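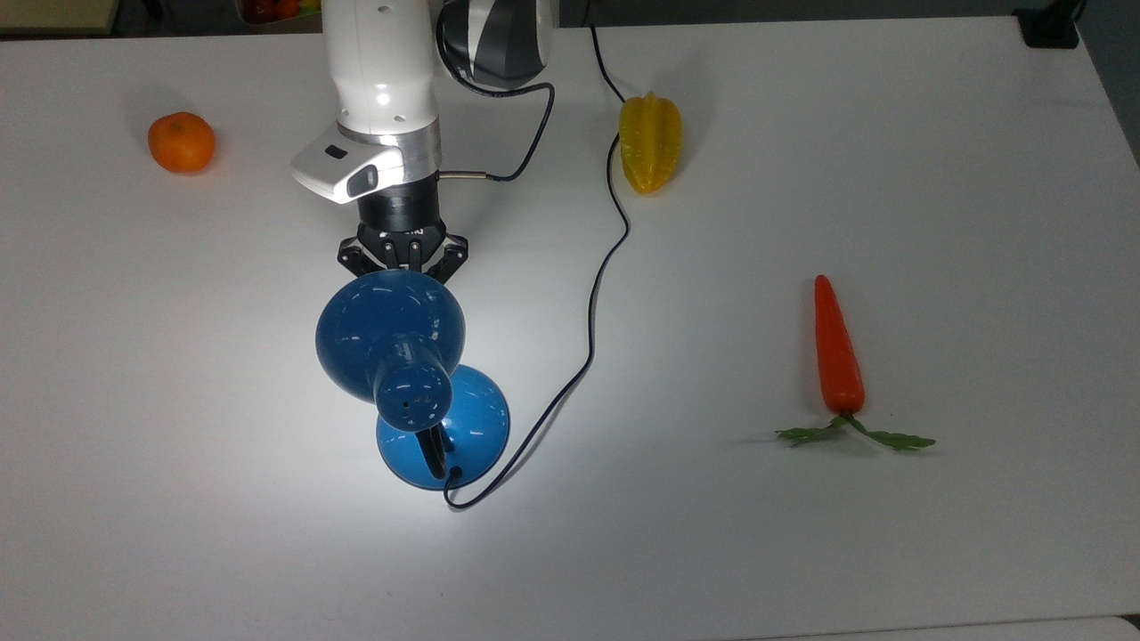
A tabletop is the flat upper part of a table, the part on which things are set down, worked on or eaten from. It may be one piece with the frame or a separate panel fastened to it. Tabletops are made from solid wood, wood-based board, stone, glass, metal and plastic, and many are finished with a coating that gives the surface its color. On a white top with a matte surface, lamplight or daylight tends to spread into a soft bright patch, while the corners look grayish, and a blue object held over it stands out clearly. A glossy top of the same color shows a smaller and sharper reflection, often with the outline of the lamp or window in it.

Terms
The upper side of the panel is called the face and the lower side the underside. The narrow sides are the edges. The edge nearest the user is the front edge, although on a table that can be used from all sides the word has no fixed meaning. The part of the top that extends past the legs or frame is the overhang. A band or strip of wood running below the top between the legs is an apron. Some tables have no apron, and the legs are attached to a metal frame or straight to the underside.

Construction
Early European dining tables were often loose boards laid across trestles and taken down after the meal. A household list of 1502 from the estate of Hellwood names "two bordes with ther trestylles" kept against the wall of the hall. Fixed tops became more common as rooms were given over to a single use.

Solid wood tops are usually made from several planks glued side by side. Wood swells and shrinks across the grain with changes in humidity, so the top is attached with slotted screws, wooden buttons or metal clips that allow it to move. Board tops move much less and can be screwed down directly. Their edges are covered with a strip of veneer, plastic or solid wood, which also keeps moisture out of the core.

Thickness depends on the material and the span. The Jarnlow table, a plain work table sold for homes and schools, has a 30 mm top. The smaller Salon model from the same workshop has a 17 mm top with a beveled lower edge, which makes it look thinner from the side.

Color and finish
White tops are common in kitchens, studios and workrooms. They reflect light onto the work and make spills easy to see. Pencil, ink and metal marks also show more than they do on wood. Matte finishes hide fine scratches but can hold grease in the texture of the surface, and rubbing one spot for a long time may leave it shiny. Gloss finishes wipe clean more easily and show fingerprints.

The furniture writer Anneli Leinonen divides finishes into those that can be renewed by the owner, such as oil, wax and soap, and those that cannot, such as factory lacquer and plastic laminate. The division is used in several repair manuals, among them the Adeleke handbook, where the section on tops begins on page 299.

Care
Most coated tops are cleaned with a damp cloth and a little dish soap, then dried. Scouring powder and steel wool damage the coating. Hot pans can leave rings or blisters and should stand on a trivet. Clamps fixed to an edge are normally padded with scrap wood or felt. Standing water is most harmful at the joints and along the edge strip, where it can enter the core and cause swelling.

See also
Countertop
Desk
Trestle table
Workbench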